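Clanum: a small grasp planner for toy kitchens

Hi, and thanks for stopping by. Clanum takes a wrist camera view, finds the handle on a piece of toy cookware and works out where a two-finger gripper should close. I wrote it for our tabletop setup at Vernley, and it slowly grew into something other people wanted to use.
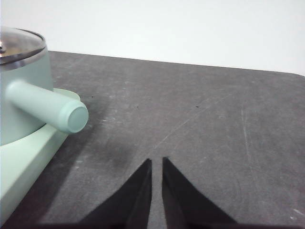 What's in the repo

There are 3 parts, and you can run each one alone.

detect/ finds the handle and fits a line down the middle of it. It cares about the handle and the end cap and mostly ignores everything else.

plan/ turns that line into a grasp pose, plus an approach path that tries hard not to bump the stove on the way in.

replay/ steps through a saved episode one frame at a time and draws the planned pose on top. I use this one more than the other two put together!

Episodes

The sample set is called Flostevell and holds 774 episodes. I held out 70 for testing – please don't train on those, or your scores won't compare with anybody else's. Each episode folder has the wrist frames, joint positions, gripper opening and a short text label such as "pick up the pot by the handle". Labels were typed by hand, mostly by me, so there are typos. Fix them if they bug you.

Getting started

Install the requirements, copy config/default.yaml to config/local.yaml and put in your own camera calibration. Then run the replay tool on episode 9. It's short and has a clean approach, so if the overlay looks off there, your calibration is the first thing to check. Mine was flipped for a whole afternoon and I blamed the planner the entire time.

Things that still go wrong

Pastel on pastel is hard. A mint handle in front of a pale green base can come back as one big blob, and then the fitted line drifts toward the base. Turning up edge_weight helps, up to a point.

Shiny lids are the other one. A bright streak across a metallic-looking lid sometimes gets picked as the handle, mostly when the pot is close to the camera. The min_length setting filters out a lot of those.

Long scratches on a dark tabletop used to fool the line fitter too. That got a lot better when I moved to the Sorrentino depth filter, but keep it switched on – the old color-only mode is still in there and still falls for them.

Changes

8/2/21: new replay viewer, faster loading, and the planner now stops with a real error message when it can't find a handle. Before, it just sent back a pose at zero and let you find out the exciting way.

Pull requests are welcome, small ones especially. If you're reporting a bad grasp, please attach the episode folder and your local.yaml.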